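Tarero bowl cell: set-up and upkeep notes

This README covers the two-arm table cell used for the bowl-stacking recordings. It says how the cell is set up before a run, what gets checked and what to do when a gripper starts to drift. Recording format and file layout are in the Tradon notes.

Views: two from the wrist cameras, one from the fixed camera.
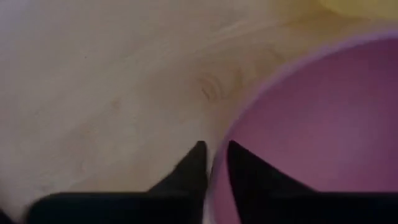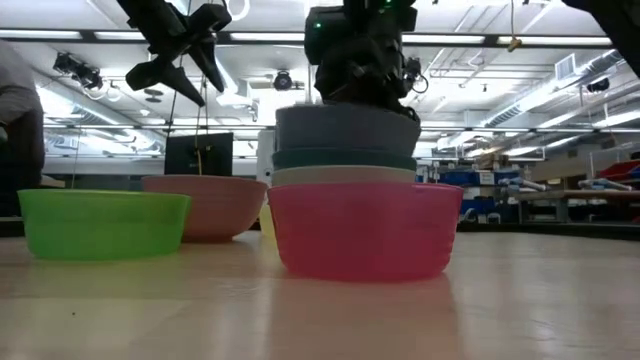
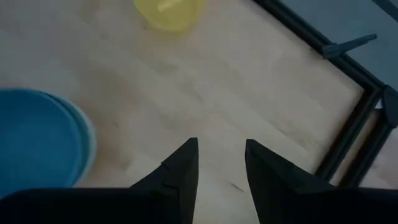 Before a run

1. Home both arms, then open both grippers fully.
2. Check each wrist view. Both fingertips should show at the bottom. If one is missing, reseat the camera and run wrist_check again.
3. Wipe the fingers with a dry cloth. No solvent – it lifts the black finish.
4. Put the bowls out in any order, apart or nested.

Servicing

Finger pads are changed every 2,000 grasps and the wrist cables are inspected every 200. Log both under the arm's name (Salo or Wyss). Pads have been lasting around 900 grasps on the thin-rimmed bowls, so look at them sooner if a rim slips.

If a gripper closes off-centre, power the arm down, slacken the finger screws, close the fingers on the 23 mm gauge block and retighten. Redo the wrist calibration afterwards.

Known issues

- Shiny bowls leave coloured reflections on the table in the fixed view. Not corrected.
- Wrist views blur a little during fast moves.

Maintainer: Marichka Bilyk
Last changed: 26 Jun 2025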